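5. Plant corner: daily tidying and care of the floor

This section explains how to keep the plant corner of your Ginov room set in good order. Please read it fully before the first use of the wheeled stand. The assembly of the stand is explained in section 3 and is not repeated here.

5.1 What you need

Ginov bin, small size
Bin bags, thin, any colour
Spray bottle with clean water
Two soft cloths, one for the leaves and one for the floor
Dustpan and hand brush
Saucer or wheeled stand for each large planter

Do not use the leaf cloth on the floor, also not after washing. Small grains of sand stay in the cloth and they scratch the leaves. We recommend to buy two cloths of different colour and to keep the same colour always for the same job.

5.2 Where to put the bin

1. Choose a place in front of the plants, where you can reach the bin without leaning over the leaves.
2. Leave a hand's width between the bin and the nearest pot. If the bin touches the pot, dust collects between them and you will not see it.
3. Check that no cable passes under the bin or under the wheels of a stand. Move the cable to the wall side first.
4. Check that the bin stands flat. On tiles it can happen that one side rests on a joint and the bin rocks a little. In this case turn it or move it by a few centimetres.

Note: Large leaves hang lower when the plant is thirsty. If the leaves hang over the opening of the bin, water the plant first and decide the place of the bin the next day.

5.3 Putting in the bag

1. Open the bag completely and shake it once, so that air comes inside.
2. Push the bottom of the bag down with your flat hand until it touches the bottom of the bin.
3. Fold the edge of the bag outwards over the rim, on all sides.
4. Pull gently. The bag must not slide back into the bin. If it slides, the bag is too small; use the next size. 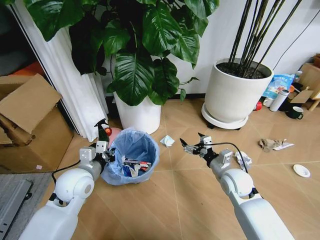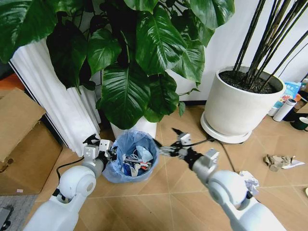

A bag that is fitted well saves you work later, when the bin is full and you wish to lift everything out in one movement. The fold over the rim is the most important part. In both pictures the light blue bag is folded over the rim in this way, and the wrappers lie inside the bag and do not touch the bin itself. Keep the fold at least as wide as two fingers. With a smaller fold the weight of the rubbish pulls the bag down on one side, and after this small papers fall between the bag and the wall of the bin.

5.4 Picking up the litter

Always collect the litter before you spray the leaves. Paper which becomes wet on tiles sticks to them and leaves fibres in the joints.

1. Begin at the wall and work towards the middle of the room.
2. Pick up tissues and crumpled paper by hand. Look also at the side of the pots, where light paper likes to hide.
3. Empty cups and bottles in the sink before you put them in the rubbish. A little coffee is enough to make a smell in a closed bag.
4. Put lids in last. They are flat and slide down at the side if they are put in first.
5. Use the brush for soil and dry leaves. Do not brush towards the wheels of a stand.
6. Put everything that is not rubbish (mugs, thermos bottles, toys) back in its own place before you wipe the floor.

Caution: Do not use the planter as a second bin. Paper tissues and sweet wrappers on the soil keep it wet at the top and bring small flies.

Note: If your town collects paper and plastic separately, use two bins. The small bin exists also with a divider, see the parts list at the end of this guide.

5.5 Spraying and wiping the leaves

1. Fill the spray bottle with water that has stood for some hours at room temperature. Do not fill it to the top — the trigger needs a little air below it.
2. Set the nozzle to fine mist. Try it once into the sink.
3. Hold the bottle at a distance of two hands from the leaf and spray both sides.
4. Put one hand under the leaf and wipe with the other, from the stalk to the point.
5. Let the plant dry with the window closed.

Caution: Never fill a bottle that has contained a cleaning product. Even after rinsing, a rest of the product can burn the leaves. Write the word WATER on the bottle you use for plants.

Caution: Spray makes tiles slippery. Wipe the floor immediately and keep children out of the corner until it is dry.

5.6 Moving a planter on wheels

A large planter with moist soil is heavy. Two persons should lift it on the stand; after this one person can roll it.

1. Take everything from the floor on the way, also flat things such as lids. A wheel which meets a lid will stop suddenly and the planter can tip.
2. Hold the planter low, near the stand. Do not pull at the stems.
3. Roll slowly, not faster than you would walk with a full cup.
4. Turn the planter a quarter each time, so that all sides get light.

A planter on a plain saucer must not be pushed over the floor. Lift it, or order the wheeled stand, article 266, from our shop in Skellelville.

5.7 Changing the bag

Change the bag when the bin is three quarters full, and in any case after 3 days if there is food packaging inside. In July and in other warm months every evening is better.

1. Lift the folded edge on all sides.
2. Press out the air slowly, with your face turned away.
3. Tie the bag and lift it straight up.
4. Wipe the inside of the bin with a damp cloth and let it dry before you put in a new bag.

The Miranda and Oltska bins have a higher rim. For them use the bag size printed on the base of the bin.

Text of this section last checked: 27 August 2021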